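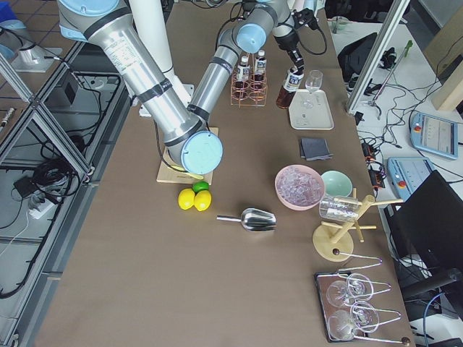 Nicanor Bañuelos wrote in to ask whether the Povimum bar set holds up under a gripper, or whether a student team is better off buying parts one at a time.

Our club at Bretumden ran the set for 3 weeks of bartending drills and logged more than 300 picks. The wire bottle rack is the best part. Its rings are wide enough to forgive a small error in approach angle, and the bottles come out without snagging. The steel scoop is harder to grasp – the handle is slim, and first-year students needed extra time to teach the point. Ice bowls were fine.
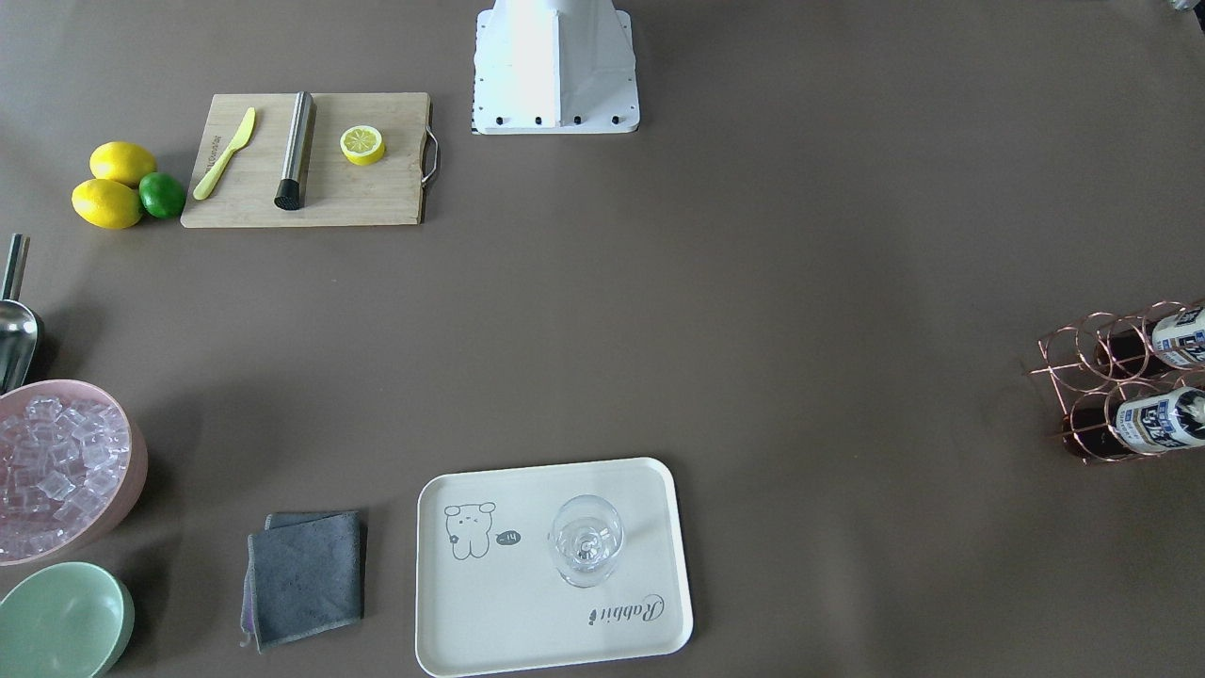 Cutting board with knife, muddler and lemon slice; rack at right.

The muddler is easy to locate and heavy enough to stay put. The knife is plastic, which suits a class. Stemmed glasses remain the weak spot, and a slow wrist speed is required. The Fomside set has a stiffer rack but no scoop.

Rating: 3 out of 5 for competition use, higher for teaching.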